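Pre-Session Bench Check, Laundry Folding Project
Drendemow Robotics Club, checked by Benvinda Bragança
February 11, 2025

Hi all, I did the walkaround this time, so my comments are longer than usual (sorry, Meireles team, you get most of them).

1. Floor and cables
OK, with a comment. There's still slack cable on the carpet along the right side. I walked it twice and didn't catch a toe, but please coil it closer to the wall before you start. The hazard tape is sticking fine.

2. Hand grippers
OK. Both open and close all the way, and the screws are snug. Keep the cables on the outside of your wrists when you reach in for the blue cloth - I got mine wrapped around my sleeve back in November and pulled a plug right out!

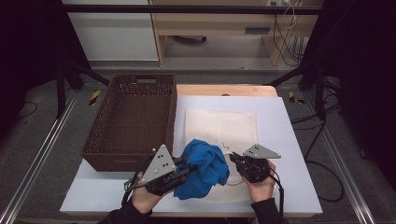
3. Table and board
OK. The white board doesn't rock or slide when I lean on it. No sharp corners, no splinters on the wood at the back.

4. Cloths and basket
OK. Blue cloth goes in the basket first, then you square up the cream one and work from the near edge. I love how much calmer this step has gotten since we slowed down. Press lightly, please, because the fingertips are the part we keep having to replace.

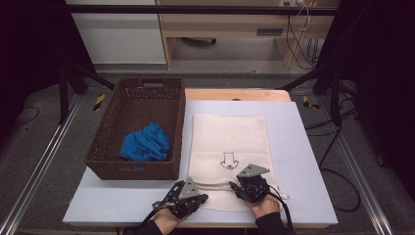 Reading time: 2 minutes

5. Run log
Needs fixing. The binder says 134 folds for the Killia team and the laptop says 105. Somebody pick one! The total on the front page (3,583) can't be right until those two match.

6. Mesh bag and zipper
OK, but go slow. Zippers are my least favorite thing on this whole list. Pinch the folded edge with the zipper tape inside the jaws, check that the mesh isn't snagged on a screw or in the linkage, and only then lift. If it catches, open the jaws and start over - don't tug. I'd also like spare bags in the Hondura bin before the next session.

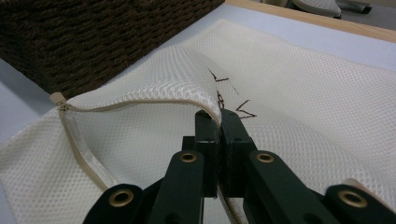 Killia team: we did snag one last session, and opening the jaws all the way freed it without a tear. Could we add a line about checking the grommets too? One of ours felt a bit wobbly.

Yes, good idea, adding it as 6b. Bring me the wobbly one and I'll look at it before anybody runs with it.

7. Shutdown
Not checked yet. I'll do it when the last team packs up and initial the sheet by the door.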